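Open Day at Ukalska, Drerkomard

I have walked past the Ukalska building in Drerkomard more times than I can say and never once been inside, so when I saw the open day sign go up in September I put it in my phone right away. They make phone stands. That's it, phone stands and the little mounts that go with them, and if you think that sounds like a thin afternoon out then you and I are very different people!

Parking first, because it was the worst part of the day. The lot at the front was full before 10 a.m. and I ended up behind the garden center, then walked the long way around because I missed the footpath. My watch said 2,873 steps by the time I got to the door, and I hadn't even had coffee. They handed out numbered stickers at the entrance (I was 291) and let us in by groups, which took a while but moved along fine once it got going.

The ground floor is storage and packing. Shelf after shelf of flat cartons, and a smell of cardboard I really like. The stands go out in mixed boxes, and there's a wall chart with all the colors they have ever made, going back to some truly terrible oranges. I asked if I could buy one of the oranges. I could not.

Upstairs in Room 2 is where I spent most of my time.

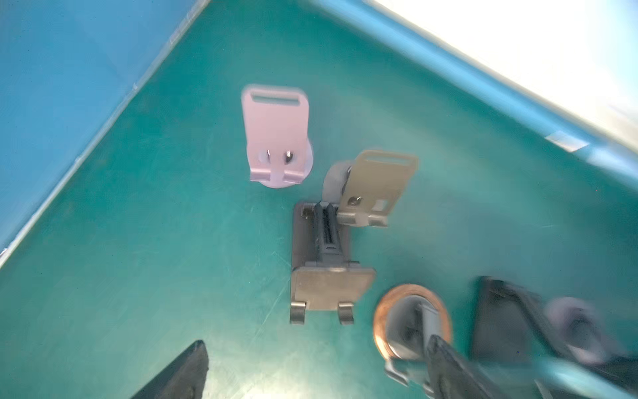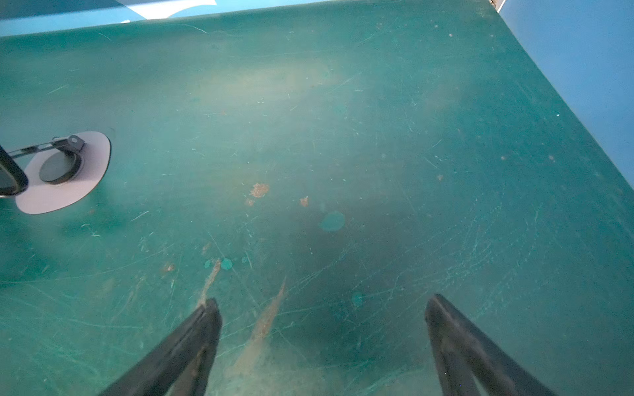
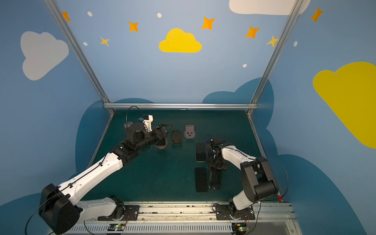

VISITS > Open Days > Small Makers

I love that booth. Sky blue walls with clouds and stars on them, like somebody's nursery, and then a big teal tabletop that has clearly seen some life. Look at all the fine scratches in the second picture, and those rusty brown marks! It made me feel much better about my kitchen counter.

The pink stand is the one I wanted to take home. It has a round foot and a long slot near the top, and in the first picture it's standing up next to a tan one that leans over to the side. The dark gray mount lying just below those two has a ribbed rail up the middle. I went back and forth on whether I liked it – it's a bit serious for me, but my brother would have it on his desk in a minute.

There was an upright black stand on the table too, along with some phones.

After that came the part where you get to handle things yourself. One long bench, with samples from the Pyo range laid out and a sign telling you to go ahead and bend them. I tried mine with my own phone in its big rubber case and it sat there perfectly happily. With the thinner stand it tipped as soon as I tapped the screen, so if you use a chunky case, go for the heavier base. The staff were good about this and didn't push the expensive one at all.

They also had a tray of rejects from Fliltomen, the desk set they stopped selling. Crooked slots, bubbles in the plastic, one with its foot on backwards. I could have looked at that tray for an hour. The card beside it said they ran 2,000 of them before changing the mold, and I would have liked to hear a lot more about that, but my group was already heading down the stairs and I had to trot to catch up.

Coffee was in the loading bay, along with a lemon cake that was gone by the time half of us got there. I had a ginger cookie instead and sat on an upturned crate, comparing purchases with a couple who had driven over from the coast.

I came away with a plain green stand from the seconds bin and a small screwdriver I didn't need. If you go next time, park behind the garden center from the start and take the footpath on the left side of the hedge. The seconds bin is by the back door and it's cash only.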